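4. Ranger la dînette Idisik après le jeu
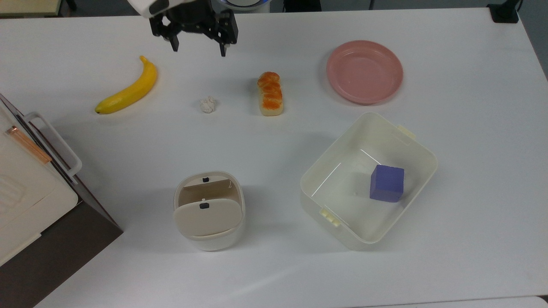 Faut-il tout ranger dans le même bac ?
Les petites pièces seulement : le pain, la banane et le cube en mousse vont dans le bac, l'assiette se range à part et les petits papiers finissent à la poubelle.

Ce chapitre suppose que le déballage (chapitre 2) s'est bien passé et que la partie est terminée. Si un enfant soutient que le restaurant est encore ouvert, attendez la fermeture ou négociez.

Avant de commencer

Libérez un coin de table et posez-y le bac crème, ouverture vers le haut. La remarque paraît superflue. Elle figure dans ce guide depuis janvier, à la suite d'un courrier de lecteur assez détaillé.

Rangement

1. Faites le tri entre les pièces du jeu et le reste. Une boulette de papier froissé, grosse comme une noix, ne fait pas partie de la dînette, même si elle y a tenu le rôle du chou-fleur toute l'après-midi.

2. Jetez les boulettes dans la petite poubelle à couvercle basculant. Si le couvercle reste de travers, redressez-le du bout du doigt, sans appuyer.

3. Couchez le pain tressé au fond du bac, le long d'un grand côté. Le dessus brillant se raye : tournez-le vers le haut.

4. Glissez la banane contre le pain. Elle est en plastique jaune et ne mûrira pas ; inutile de la mettre à part « pour demain ».

5. Placez le cube en mousse en dernier. Il ne demande qu'un peu de place et reprend sa forme tout seul, à condition de ne pas l'avoir oublié sous un dictionnaire.

6. Essuyez l'assiette rose avec un chiffon à peine humide, puis rangez-la à plat sur l'étagère. Son rebord accroche la poussière avec un zèle remarquable.

7. Soulevez le bac par ses deux poignées. Une seule suffit en théorie. En pratique, vous reprendrez à l'étape 1.

Note : la référence du bac seul est Bindard 305. Le modèle Frei, plus étroit, convient aussi, mais le pain n'y entre qu'en diagonale et la banane le vit mal.

Attention : ne rangez rien dans le petit four, ni derrière. On y retrouve toujours la pièce manquante, généralement après en avoir commandé une autre.

Entretien

Lavez les pièces en plastique à la main, à 40 °C maximum, avec un savon doux. Le cube en mousse se nettoie à l'éponge, sans trempage : il boit beaucoup et rend lentement. Laissez sécher à l'air libre avant de remettre le tout dans le bac.

Pièces perdues

Consultez d'abord le dessous du canapé, puis les poches du manteau d'hiver. Si la recherche ne donne rien, reportez-vous à la liste des pièces détachées, page 9, et indiquez la couleur souhaitée. La mention « comme l'ancienne » ne permet pas de traiter la demande.

Texte : Severin Danzer. Révision du 11 août 2019.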